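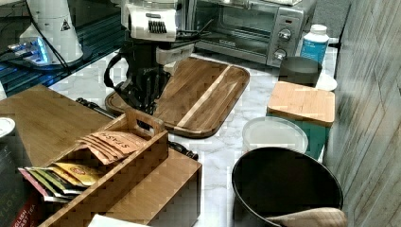 Planning was never the slow part, according to the lead developer at Kendunen, and the team spent most of last year finding that out. The company writes the software that sits between a camera and a robot arm, and its latest release, Wasdale, is meant for ordinary home kitchens.

"We had a planner that could find a path in no time," the developer says. "Then the arm would wait for the perception side to decide where the edge of a chopping board was. So we turned it round. The planner starts with a rough shape and the rest gets filled in as the arm moves."

Shiny worktops and dark glass still cause trouble. Depth readings on them come back with holes, and the old version treated a hole as free space. Wasdale marks it as unknown and keeps the arm clear until a second view arrives.

The control loop runs at 50 hertz on a small computer beside the arm. Every run is logged and can be played back in Tovar, the firm's own viewer, which shows the planned path and the measured one together.

"Tovar started as a script for two of us," the developer says. "Now it is the first thing anyone opens in the morning. We have 2,416 runs in it, and you can search them by the type of failure."

The most common failure is a grasp planned too close to a neighbouring object. A fix is being tested with Waltico, which supplies the collision checker, and should be ready in March.

Asked whether a learned policy might replace the planner altogether, the developer is cautious. "For some of the reaching, maybe. I would still want the checker underneath it. When it refuses a move, I can read why in the log."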